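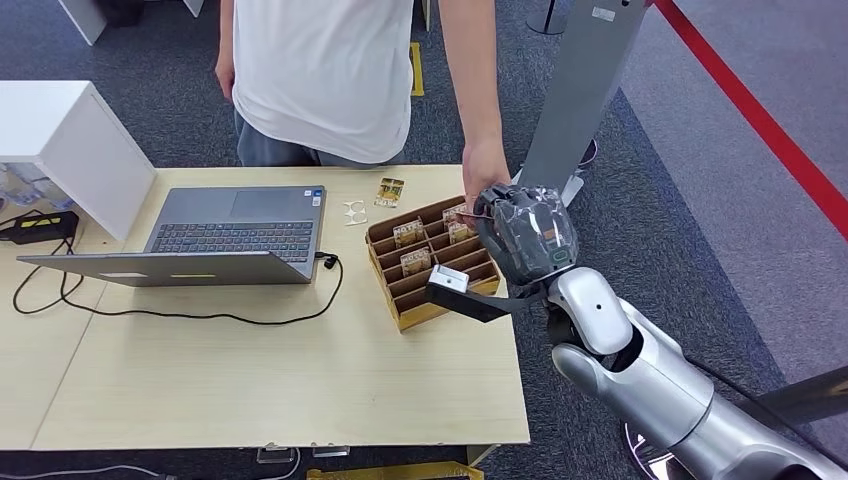 Masaru Higuchi wrote back that he liked the slanted compartments and would keep them, but that a packet standing up is only useful if the person packing can get a fingertip behind it. He asked us to check that before we changed anything else on the Omis tray. Most of the second half of our project came out of that remark, so we put it first.

Background

The Omis tray is a corrugated cardboard organizer for the small printed packets that hotels leave in guest rooms. Our team designed it for the packing design course in the Grovier building. The client for the project was Dornel, a supply business that receives the packets loose in cases of 1000 and sends them out again in small mixed orders. At Dornel the packets were kept in open bins. People reached in, took out a handful, turned them all the same way and put back the extras.

Dornel did not want plastic dividers. They already had bins and did not want to buy more of them. They asked for something that ships flat, goes together without glue and can be recycled with the other cardboard when it wears out.

What we made

The tray is cut from tan corrugated board and divided into rows of narrow compartments. The compartments slant, so a packet leans back in its slot with the printed face turned up toward the person packing. We went through three versions.

Version 1 had straight dividers. Packets stood in it well enough when a row was full. In a row that was partly empty they slid down and ended up lying along the bottom, and it was hard to get them out without tipping the tray.

Version 2 had dividers slanted at 60 degrees from the base. This fixed the sliding. The gold and brown packets we used for testing have "HOTEL" on them in dark lettering, and with the slant you can read it from a normal standing position at a table. The problem was the spacing. We had measured the packets flat and forgotten that a filled packet is thicker in the middle than along the edges, so some of them jammed.

Version 3 has the same slant with more room between the dividers. We sent this one to Masaru Higuchi for comment.

Materials

We bought the board from Tsegaye Box Works as flat sheets. The flutes run the long way on the sheet. In version 1 we cut the dividers across the flutes to save material and they creased wherever someone pressed on them. From version 2 on, all dividers were cut with the flutes running up and down. This wasted more board, and the offcuts were used for test slots.

The dividers and the base lock together with half-depth slots. A dull blade crushes the edge of the slot and the joint goes loose, so we changed blades more often than we had planned for in the budget.

Trial in the Grovier building

We ran the trial in July on one of the light wood tables in the workroom. Dornel lent us 187 packets, which was what they had left from an open case. Each person on the team filled the tray, emptied it one packet at a time, and then packed a short list of orders from it. We repeated the orders with an open bin for comparison. Notes were typed up on a laptop at the same table.

Results:

Filling the tray is slower than filling a bin. All of us found this. With a bin you pour the packets in and you are done.

Packing from the tray was easier. Every packet already faced the same way, and there was no handful to put back.

The front compartments were the easiest to reach. The rear ones were fine for the taller people on the team. The shorter ones had to lean over the table or turn the tray around, and turning it around put the slant the wrong way.

Packets in the middle of a full row were hard to start. This is what Masaru Higuchi had warned about. The top edge of the packet sat too close to the top edge of the divider behind it, and people ended up pinching the divider along with the packet. After a few rounds the tops of those dividers were soft.

Changes after the trial

We cut a shallow curved notch into the top of each divider. The notch leaves a space behind the packet for a finger. We tried a deep notch first, but the packets tilted back into it. The shallow one worked with the packets we had. We have not tried it with anything larger.

We also talked about raising the back rows like steps. That would help with the reach, but the tray would no longer ship as a single flat sheet, so we left it out.

Things we would do differently

We should have asked for the packets at the start. For the first two versions we worked from a size written in an email, and most of the jamming would have shown up right away with real packets in hand.

We did not test how long the tray lasts. The softened dividers suggest that handling wears it out faster than weight does, but a few sessions on one table is not enough to say so. Damp is another open question. Dornel's packing room is in a basement.

The cutting pattern for version 3 with the notches is in Appendix A, and the sheet layout for the Tsegaye board is in Appendix B. The order lists used in the trial are in Appendix C.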